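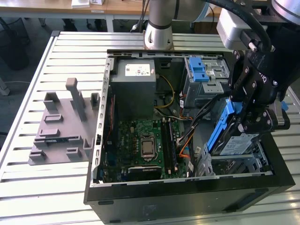
Odport Desktop Hardware Set: Data Card

Version dated 4 April 2025. Maintained by the Odport documentation office.

Summary

The Odport set is a reference collection on the servicing of used desktop computers. It covers the storage side of the work: hard drives, the carriers and bays that hold them, and the cables that connect them. The material is meant for repair programs, parts recovery shops and anyone who writes work instructions for tower computers.

The set holds 2000 still pictures, sorted into 49 folders by work session. Each folder has a plain text file listing the parts in view.

Contents

Drives. All drives in the Majali folders are 3.5-inch hard drives. Where a label can be read, the brand and capacity are entered as printed. Where it cannot, the field is left blank; capacity is never inferred from the shape of the drive.

Carriers and bays. A carrier is the removable part that holds a single drive. A bay is the metal framework fixed to the case. Earlier versions of the card used "caddy," "tray" and "sled" for the first of these. All three terms were retired in January, and old part lists have been corrected.

Latches. The release latch on an optical drive cage is recorded under the cage and has no entry of its own. Color is noted, as several latches and carrier handles in the collection are blue and the two have been confused in the past.

Cables. Power cables and data cables are entered separately. SATA data cables are listed by color, with orange, blue and red the colors now in use in the part lists. Color carries no meaning as to speed or port number.

Processor and memory. Many towers are recorded with the processor heat spreader exposed. These parts are listed for orientation only. The set does not document processor removal, thermal paste or memory testing.

Position of the case

Towers are laid on their side with the side panel off and the interior facing up. Part lists use the words upper, lower, left and right as seen from the working side of the bench. In the Majali folders this places the power supply at upper left, the optical drive cage at upper right and the hard drive bay at lower right.

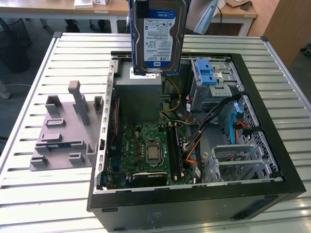
Goltel wrote to ask whether a drive outside its bay should be listed as removed or as waiting to be installed. The entry for such a drive is "out of bay." Direction is entered only where the session notes state it — a single picture does not settle the matter.

Known limits

Eleven folders have part lists that have not been checked by a second reader. They are marked "single" in the index. Small capacitors, screws and standoffs are not listed anywhere in the set.

Serial numbers are not transcribed, including those that can be read. Requests to add them have been declined.

Use and corrections

The set may be used for teaching and for internal work instructions. Republication of whole folders requires written permission. Corrections should give the folder name, the line in the part list and the proposed wording. They are answered within 30 days. Users of the Rultus index should download it again after each release, as folder names may change.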